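Reorder points for a bathroom cabinet

Thursday, June 18, 2026

The toothpaste ran out in May on a Sunday evening, with four bottles of shampoo in the cabinet. That combination bothered me more than the missing toothpaste did. We were overstocked and out of stock at the same time, in a cabinet I can reach across without moving my feet.

At work this would be called a replenishment problem and somebody would own it. At home the usual method is to buy whatever comes to mind in the store. What comes to mind is mostly what was bought last time, so the errors repeat in the same direction: another shampoo, still no toothpaste.

I have now been running a small reorder system for several weeks. These are notes on how it is set up and where it fails.

The basic formula

The reorder point is the level of stock at which you order again. It equals average daily use multiplied by lead time in days, plus a safety stock. Everything else is a question of how you get those three quantities.

Daily use is easy to measure badly. I started by estimating, and every estimate was wrong on the high side. I assumed a tube of hand cream lasted a month in winter. When I wrote the opening date on the tube with a marker, it lasted far longer. The marker is the whole measuring apparatus. Write the date when you open the thing, write the date when you throw it out, and enter the difference.

Lead time is the interval between deciding to order and having the item on the shelf. For anything sold at the supermarket down the street this is short, and I treat it as one shopping cycle. For the items we get by mail from Lukáč it is longer and less regular. The shortest delivery I have logged took 2 days and the longest took 23. The long one included a holiday and a wrong apartment number, and I left it in the data anyway. Wrong apartment numbers are part of the process.

Safety stock covers the variation in both. The textbook version uses standard deviations and a service level. With so few observations per item I don't think a standard deviation means much, so I use the worst lead time I have seen in place of the average one and stop there. It overstates the need a little. For small goods with no expiration problem the cost of that is a few inches of shelf.

Units

The most annoying part was choosing the unit. A bag of swabs marked 400 is a single unit to the store and 400 units to the household. If you track the bag, stock stays at one for a long time and then drops to zero, with no warning in between. If you track single swabs, you have to count them, and I am not going to do that.

The compromise is a two-bin system. One package is open, one is closed. Opening the closed one triggers the order. No counting takes place. The open package covers the lead time, so the only condition is that a full package must last longer than the worst delivery. For swabs, floss and soap this holds easily. For razor cartridges in the smallest pack it does not, and the answer there is to buy the next pack size up.

It is an old method from factory floors, where it is used for screws and washers. It works on cheap, small items with steady use, and a bathroom cabinet contains little else.

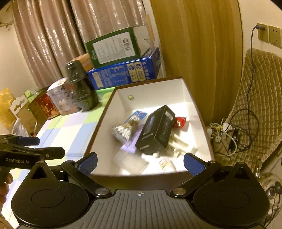
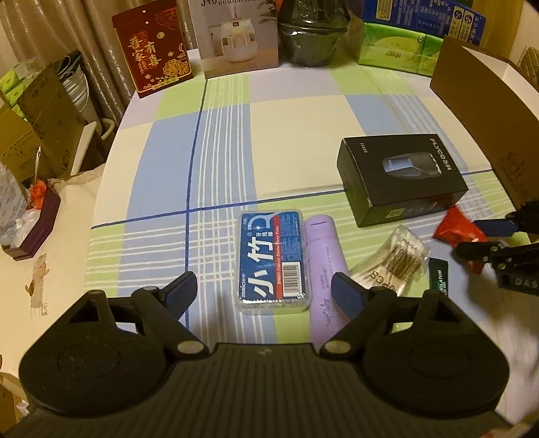 Floss picks, a lavender tube and cotton swabs. 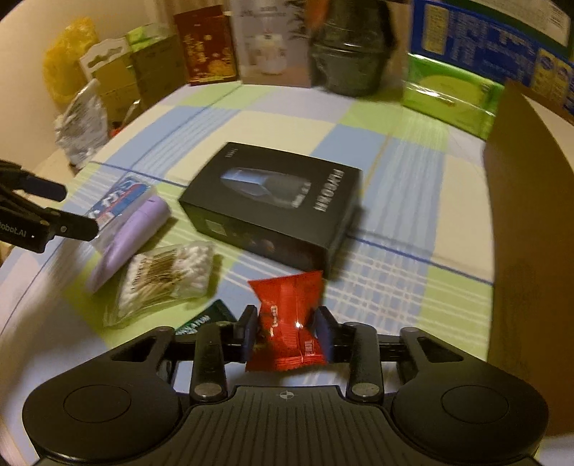
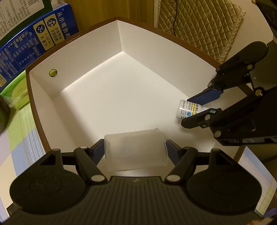 Jianhua Xue
Maintenance planner; writes about stock, storage and household systems

Which items get tracked

I sorted everything into two groups. The first holds items whose absence is noticed the same day: toothpaste, toilet paper, contact lens solution, any medication taken on a schedule. The second holds items that can be missing for a week without consequence. Body lotion goes there, and nail polish remover, and most of what arrives as a free sample.

Only the first group gets a reorder point. The second gets bought when it is gone. I tried at first to put both into the same list and the list became long enough that I stopped reading it. A list that is skipped has the same effect as no list, with the added work of keeping it.

Medication needs a separate rule. A prescription has a refill window, and the earliest date you may refill is set by someone else. The reorder point there is a date, and I keep it in the calendar with the appointments. I would not run it off a shelf.

Recording

For the records I used Pultis for a while, a pantry app that lets you scan a barcode and keeps a quantity. Scanning in was fine. Scanning out did not happen. The person using the last of something is usually in a bathrobe and the phone is in another room. After the first weeks the app believed we owned a great deal of soap.

I replaced it with index cards. Each tracked item has a card with its name, the package size, the supplier and the trigger. The card is held to the closed package with a rubber band. When you open the package, the card comes off and goes into a clip on the inside of the cabinet door. On Saturday I read the clip and order what is in it. Once the order is placed, the card moves to a second clip lower on the door, and when the package arrives it goes back under a rubber band.

The second clip was added later. Without it I ordered the same floss twice, having found its card still hanging there the following Saturday.

There are 10 cards in total. I consider this close to the upper limit for something that has to run without anyone thinking about it.

Shelf layout

The cabinet is a Wurholm with adjustable shelves and a depth that is slightly wrong for everything. Two rows of packages fit, front and back. The open package stands in front and the closed one directly behind it. This is the part that does the work, since you cannot take the closed one by mistake without reaching past the open one.

Tall bottles break the arrangement because they hide what is behind them. They went to the bottom shelf, side by side, open on the left and closed on the right. I marked the positions with tape – the tape has held, apart from one corner near the shower where it lifts every few days.

Small loose things, meaning sample packets and travel sizes, have no position. They go into a box and the box is emptied before a trip. If the box is full, nothing new goes in until something comes out. It is a capacity limit and it needs no card.

Objections

Rozália Brabec, who read a draft of this, pointed out that the two-bin system doubles the money sitting in the cabinet. Correct. For floss the amount is trivial. For the Onska water filter cartridges, which I had also put on a card, it is not trivial at all, and they have a replacement date printed on the housing anyway. I took her advice and moved them to the calendar with the prescriptions.

Her other point was that usage changes when guests stay. A visit of several days roughly doubles the draw on toilet paper and barely touches anything else. I have not modeled this. I buy one extra package before a visit and write nothing down.

Open questions

Seasonal items are unsolved. Sunscreen use is near zero for most of the year, then high for a short stretch, and the bottle has an expiration date that may fall in between. An average over twelve months is useless for it. My current thinking is one order in spring, quantity fixed, no reorder.

The other gap is pack size changes. The toothpaste we buy was reissued in a smaller tube under the same name, and my interval was off by the time I saw it. The card now has a line for net weight, in pencil, and I compare it against the tube when a new package goes under the rubber band.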